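Ticket 218 – Jeans come out stiff, blue top comes out creased
Opened by: Farzana Afridi
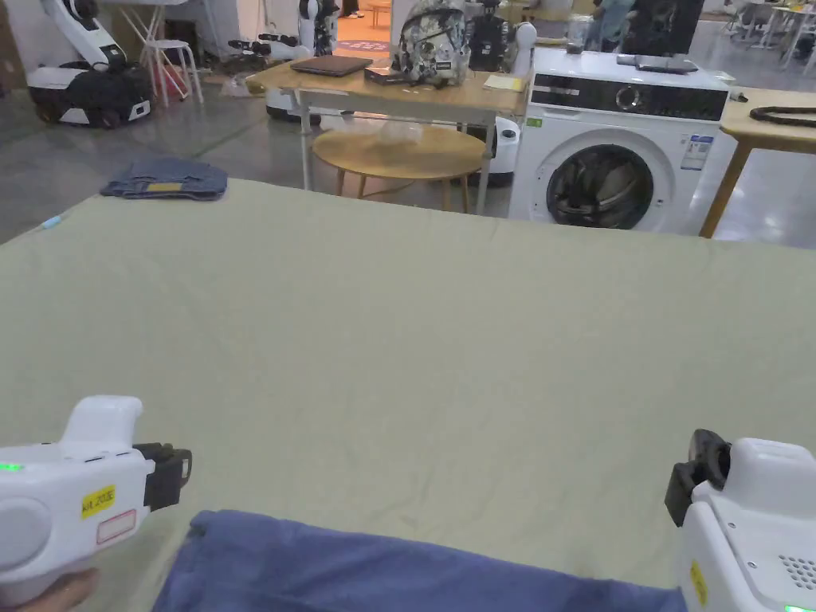
Should I fold things straight out of the washer or hang them first?
Hang them first, and only fold once the waistband feels dry all the way through.

OK, tried that! I gave the jeans a good hard shake and dropped the spin from 1,000 to the next one down – much softer, and they fold flat now. The blue top is still a mess though (it creases if I so much as look at it). Usman Rajput on the Flasard help desk says to wash it on its own with a half load's worth of soap, so I'm doing that tonight.

Status: jeans fixed, top still open. Will update after the next wash.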